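Minutes of the September review meeting, Conneely trial unit

Present: Malachy Buckley (chair), Malachy Gallagher, Lucian Ilie, Ognjen Atanasov, Tadhg Mac Suibhne (minutes, again).

To spare readers the confusion of last time, the two Malachys are given by surname. Both objected to being listed second.

1. Previous minutes

Agreed, apart from the word "fiasco" under item 4, which is changed to "delay." Gallagher wished it noted that he preferred the original.

2. Where we are with the trial

The Conneely two-arm bench kit is with us on loan from Hadeo until the end of the trial period. Hadeo's price is $3,724 with the software license for the first year. The license after that is "to be discussed," a phrase Buckley has met before and did not enjoy.

Ognjen has set up the task list for bag handling, because thin plastic is what our customers at Dritusance keep asking about. The agreed target is 100 attempts per task before anybody is allowed an opinion. Opinions were then heard.

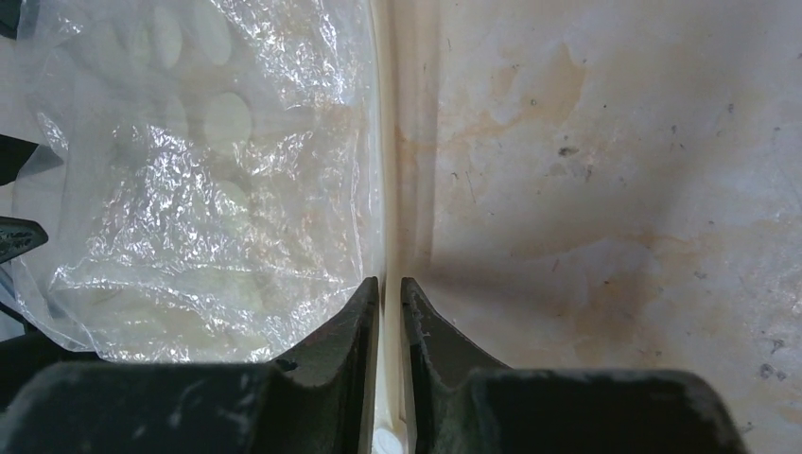 Lucian's view is that film and crinkly bags are the fair test of any gripper at this price, and that a kit which can only lift blocks should be sold to people who own blocks. He wants the scoring sheet to separate a missed grasp from a dropped bag. At present both go down as "no," along with the time the power strip was switched off.

Buckley asked whether the wrist view is good enough to judge a grasp by. Ognjen said it depends on the glare. Buckley asked if that was a yes. It was not recorded as one.

ACTION: Lucian to redo the scoring sheet and keep it to 2 pages.

3. Comparison with the Hotitgate kit

Gallagher had read the Hotitgate brochure so that the rest of us would not have to. It is a single-arm kit, cheaper, with a longer warranty and a great many adjectives. Setup is promised in an afternoon. Hadeo promised the same for ours and it took almost 7 working days, so the group has stopped treating afternoons as a unit of time.

Tadhg pointed out that one arm cannot hold a bag open while also putting something in it. This was accepted after some discussion.

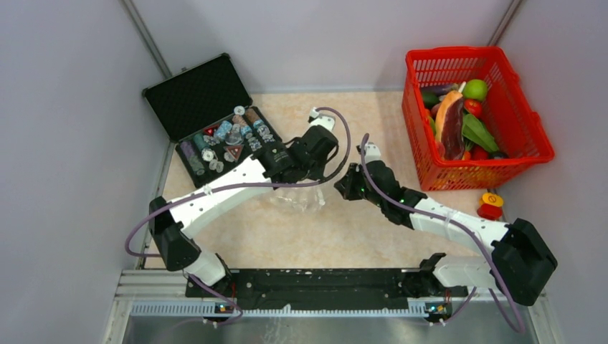
4. Support

Two tickets are open with Hadeo. The first concerns a calibration routine that asks for a password we were never given. The reply was a link to the manual, and the manual says to contact support. The second is a request for spare fingertips, which are on the price list but not, so far, in the mail.

ACTION: Buckley to telephone Hadeo and be polite for as long as practical.

5. Recommendation

Ognjen and Lucian would buy. Gallagher would buy if the second-year license is put in writing. Buckley would like to see the finished scores first. No vote was taken.

6. Any other business

Whoever has the long hex key is asked to return it to the drawer marked "hex keys."

Meeting closed at 4:40 p.m. Next meeting when the scores are in.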